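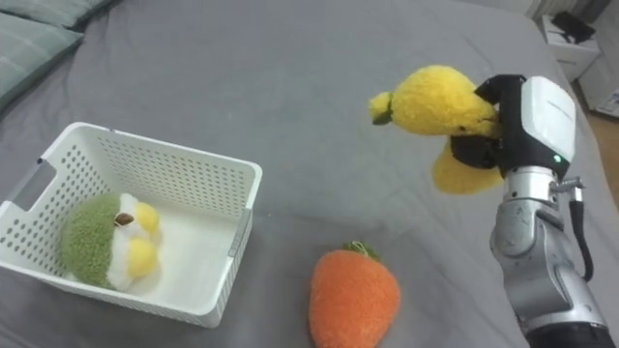 A Thursday at the Clurus open day

Doors at 10, said the email, so of course I was there at half nine with a coffee going cold in my hand. Clurus is the training centre our basketball club shares with the Staruvura under-18s, and I'd only ever seen the car park and the one side court. This time they let us in everywhere!

First stop was the main hall. They'd relaid the floor over the summer and you could still smell the varnish. The coach on duty ran a shooting drill for visitors - 20 free throws each, no warm-up. I made 8. A lad who can't have been older than twelve made more and was very polite to me afterwards.

Then upstairs to the video room, where they cut up the game footage. I could have stayed all morning. They played us the last 2 minutes of the Engebretsen semi-final (you remember, the one with the shot clock row) and stopped it every few seconds to show where the help defence should have been. I shouted at that referee from row F for a whole quarter and I now think he got it right. Painful.

The weights room was smaller than I expected, the physio room bigger. Troltotel, who sponsor the shirts, had a stand by the stairs with free water bottles and a raffle for season tickets. I didn't win. There was a long queue for the burgers, so I had a cheese roll and went back to watch the juniors scrimmage, easily the best bit of the day. Loud, messy, a lot of travelling, and two proper full-court passes that had people on their feet.

Entry was free and parking was £8, a bit cheeky. They only let 40 people in per tour, so book the early one if they do it again in April. The later group was still waiting on the stairs when I left.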